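About Vomus

Home / Company / About

Vomus records manipulation demonstrations for teams that train robot control models. We run two-arm robots through household and light commercial tasks, check the recordings, label them, and deliver them in a format a training pipeline can read.
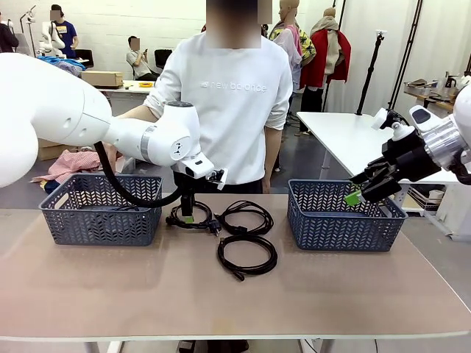
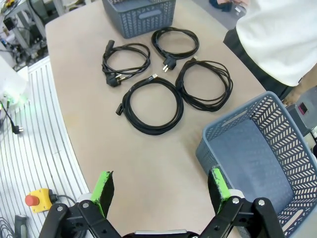 Cable handling is the task family we are asked for most. A flexible object has no fixed pose, so a model that learned from boxes and bottles usually does poorly on it, and the remedy is a larger number of examples with more variation in them. We set out coiled black cables on a tan or beige tabletop with open plastic baskets at hand, and the robot moves cables between table and basket under operator control. The cables in a set are deliberately unequal. A thick coil wound in many tight turns holds its shape when lifted, while a thin power cord in a loose oval opens up and trails its plug. Black on black also makes it hard to tell where one turn ends and the next begins, and customers want that difficulty kept in the data. Plug orientation, coil spacing and basket position are changed between episodes according to a layout sheet.

What we record

Each episode contains synchronized video from a fixed view of the workspace and from the wrists, joint positions and velocities for both arms, gripper opening, and the operator's commands. Streams are aligned to a single clock. Wrist video carries most of the useful information in the last few inches before contact. The fixed view is needed to recover which arm was waiting for the other.

An episode starts when both arms are at the ready position and ends when the operator marks the task complete or abandoned. Abandoned episodes are kept and flagged. Dropped objects, second attempts and corrections are kept as well, with start and end times, and can be filtered out on request.

Labels

Every episode receives a task sentence, a result (complete, partial, abandoned) and a list of segments. Segment names come from a fixed vocabulary: approach, grasp, lift, carry, place, release, regrasp, idle. Each segment names the arm. A second reviewer labels one in ten episodes without seeing the first set of labels, and batches with poor agreement are labeled again from the beginning.

Faces in the fixed view are blurred before delivery. Audio is not recorded.

Collections

Drutham is our cable and cord collection. The current release holds 3,824 episodes across 34 object sets. An object set is a group of cables used together, and no cable appears in more than one set, so a customer can hold out whole sets for testing.

Cekcombe covers garments: folding, hanging, sorting into piles. It holds 649 episodes and is still growing. Garment episodes run longer than cable episodes and a larger share are marked partial. The next release is planned for August.

Both collections use the same file layout and the same segment vocabulary. A loader written for one will read the other.

The Gunawardena protocol

Gunawardena is the name of our internal collection procedure, now in its third revision. It specifies the layout sheets, the order of object sets, operator rest periods, camera checks and the conditions under which a session is thrown out. The main change in the third revision concerns resets. Earlier, operators rebuilt each layout from memory between episodes, and the starting positions drifted toward whatever was easiest to grasp. Layouts are now drawn in advance and checked against an overlay on the fixed camera view before the episode is opened.

Operators complete roughly 600 practice episodes before their recordings are accepted into a collection. Practice episodes are not sold or included in totals.

Custom work

We accept commissioned collections on customer objects. Objects should be sent in duplicate. A pilot batch is recorded first and delivered with a short report on cycle time, failure types and any change we recommend to the task definition. Full collection begins after the pilot is approved in writing.

We do not train models for customers and do not publish scores. Requests to reproduce a specific arm and gripper combination are considered if the customer supplies the hardware and its calibration files.

Access

Sample episodes from Drutham are available under an evaluation license. Cekcombe samples are provided on request. Include the intended use, the storage format you need, and whether you require raw or compressed video. Raw video is shipped on drives.

Page last revised Sunday, July 19, 2020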